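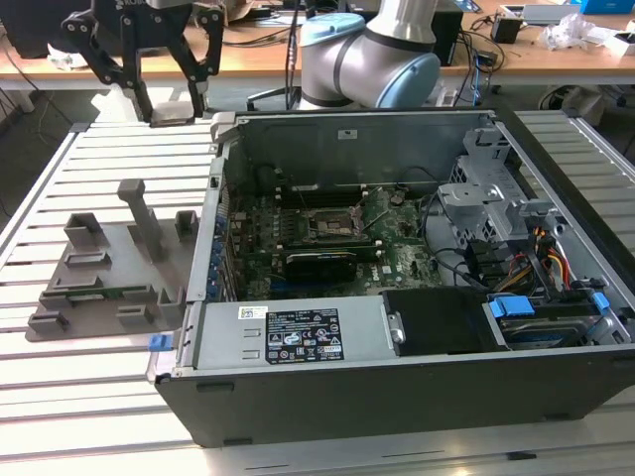 Does your computer get slower because it gets old?

Grown-ups say it all the time. "This computer is old, so it's slow." It sounds right. Grandparents slow down, so why not computers?

But have a think about it. A song doesn't play slower because it was recorded years ago. A light switch from your great-aunt's house still turns the light on straight away. So what would be getting tired inside a computer? When somebody tells you a thing wears out, it's fair to ask which bit, and how they know.

Let's ask.

What does the working?

The thinking part of a computer is a chip called the processor, or CPU. It sits in a socket on a big flat board called the motherboard. The processor does one tiny job after another, and it keeps time using a clock. I don't mean a clock with hands. It's more like a drummer who hits the drum billions of times every second. On each beat, the processor can do a bit more work.

That drummer doesn't get sore arms. If a processor could do a certain sum in a certain time when it was new, it can usually do the same sum in the same time years later. Chips can wear out very, very slowly, but the usual result is that they start making mistakes or stop working. They don't tend to get a little bit sleepier each birthday.

So is the computer really slower?

Maybe. Here are some suspects, and you should be suspicious of all of them until you've checked.

Suspect one: bigger jobs. Programs get updated, and new versions often do more things and need more memory. Web pages have more pictures and videos in them than they used to. If you could carry one brick up the stairs last year and somebody hands you four bricks this year, you'll be slower, but your legs haven't changed.

Suspect two: crowded memory. Memory is like the top of your desk. With one book open, there's lots of room. With 10 books open, you have to keep putting one back on the shelf to look at another. Computers do this too when there are lots of programs running, and the shelf (the storage drive) is much slower than the desk.

Suspect three: heat. This one is sneaky, because it really is a change inside the machine. Working chips get hot. Fans blow the heat away, but fans also pull in dust, hair and fluff. When a processor gets too hot, it slows its own drummer down so it won't be damaged. Clean out the dust and it may speed up again. So the chip wasn't old, it was hot.

Suspect four: a failing drive. Some drives have spinning discs inside, and moving parts do wear. A drive in trouble may have to try again and again to read the same file. Score one for the grown-ups, I suppose.

And suspect five is you! If you've just used a very fast computer at school, the one at home will feel slow, even if it's exactly as quick as it was yesterday. Feelings are poor stopwatches.

How would you test it?

Randi Rønning, who is 10, didn't believe her dad when he said the family computer had become "twice as slow". She asked him what he had measured. He hadn't measured anything.

So she got a stopwatch and timed how long it took to start up and open her drawing program. It took 171 seconds. Then she asked her dad to turn off the extra programs that started by themselves, and she timed it again. It was quicker. Does that prove the extra programs were the problem? Not yet. One test might be a fluke. She did it 4 times each way, and the quicker way won every time. Now she had something worth telling people.

Notice that she only changed one thing. If she'd also cleaned out the dust, she wouldn't know which change had helped.

Watch out for magic fixes

You might see an ad that says a program will make your computer "600% faster". Faster at what? Compared with which computer? Who held the stopwatch? If the ad doesn't say, don't click on it. Some of those programs slow your computer down, and some are nastier than that.

Try it yourself

Pick one job your computer does, such as opening a game. Time it on Monday, and write down the number and what else was running. Do it again for a few days. Are the numbers all the same? They probably won't be — and working out why is your next question.

Leave the inside of the computer to an adult, and never let anybody open up the power supply, even when it's unplugged. It can hold enough electricity to hurt you.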